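Trikden Mini Clothes Rack Review: A Tiny Rail for Tiny Clothes
By Halyna Holovko
16/05/2020

I've been sewing doll clothes since January, and by now the drawer I keep them in won't close. Skirts on top of capes on top of a very crumpled raincoat. So when my sister sent me a link to the Trikden miniature clothes rack I ordered it before I'd finished reading the listing, which is how I shop these days!

It's sold as a display rack for doll clothes, and you get the rail, two uprights and a set of little hangers. I paid 30 dollars. For a toy-sized thing that felt like a lot, I'll admit, but the cheaper one I bought from Biltis last year leaned so badly that everything slid down to one end, and I was tired of looking at it.

Putting it together

The instructions are one small folded sheet with drawings and no words. It took me five minutes, and most of that was me putting the base pieces on backwards. The rail is silver, the uprights are white, and there's a round white ball at each end of the bar that I think makes the whole thing look much more finished than it has any right to. My Biltis rack just stopped at the ends, like somebody ran out of rack.

Once it's up, it needs a flat surface. I tried it on a quilted placemat first — don't do that. On the bare tabletop it's fine.

The hangers

Mine are pink. The hook goes over the bar easily and they slide along without catching. They're thin plastic, so I'm gentle with them, and one did arrive with a slightly bent arm that I talked back into shape with my fingers. A light dress or a vest hangs nicely. Anything with a wide neckline wants to slip off one side, and I ended up wrapping a bit of thread around the ends for grip.

What I really wanted to know was how it would do with bigger pieces. I'm a sucker for a loud print, and blue and white with bits of red, yellow and black is exactly the kind of loud I mean.

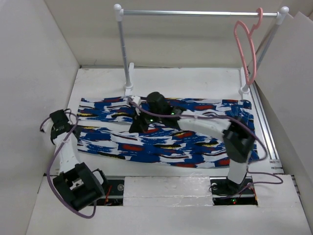
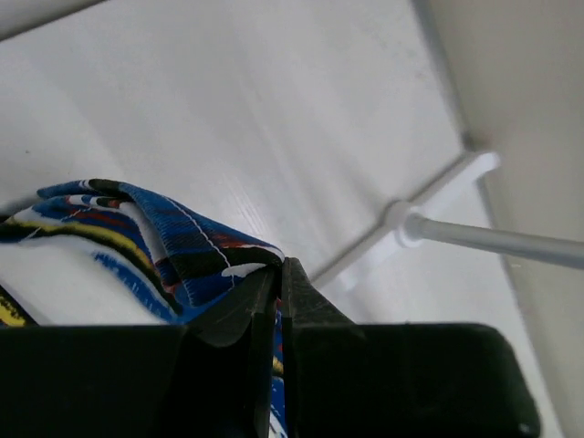
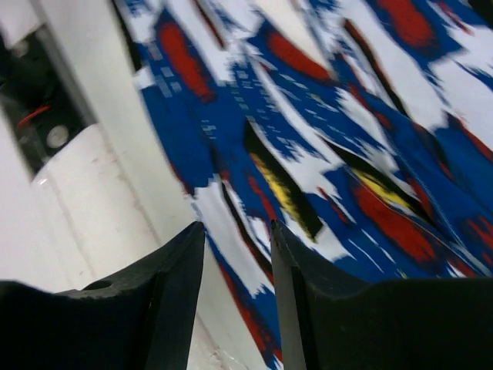 Big pieces and loud prints

A broad, roughly rectangular piece is a lot to ask of a hanger this size. If you lay your fabric flat next to the rack before you hang anything, you'll see right away whether it's going to work. My rule now is that if the piece is much wider than the hanger, I fold it in from both sides first and smooth it down with my palm, and then it goes over the bar by itself with no hanger at all. Wraps and shawls look great that way. The rail doesn't sag, either, which surprised me after the Biltis.

Folding does mean you lose half the pattern, and with a busy print that's a shame. I've started folding so that the brightest part faces out, and I swap it around when I get bored.

What I didn't like

The base fittings are small. They look neat, and they also mean that one good bump from an elbow (or a cat) sends everything over. Mine has gone down three times and nothing has broken, but I put a dab of craft putty under each foot and I wish I'd done it from day one.

I'd also have liked more height. Short dresses clear the table with room to spare. Full-length gowns puddle at the bottom, and my velvet one puddles a LOT.

And you can't buy extra hangers in the same pink. I wrote to the shop to ask and got a very friendly no. Fanow makes some that fit the bar, only they're a cooler shade and it bugs me more than it should.

Would I buy it again?

Yes, I would. It's cute, it's steady enough with the putty, and I've gotten most of the everyday outfits out of that awful drawer. If you mostly make long gowns, look at the taller Vigfúsdóttir rack first — a friend from my sewing group has it and the gowns hang properly, though it takes up twice the shelf.

Four stars from me. The missing one is for the feet.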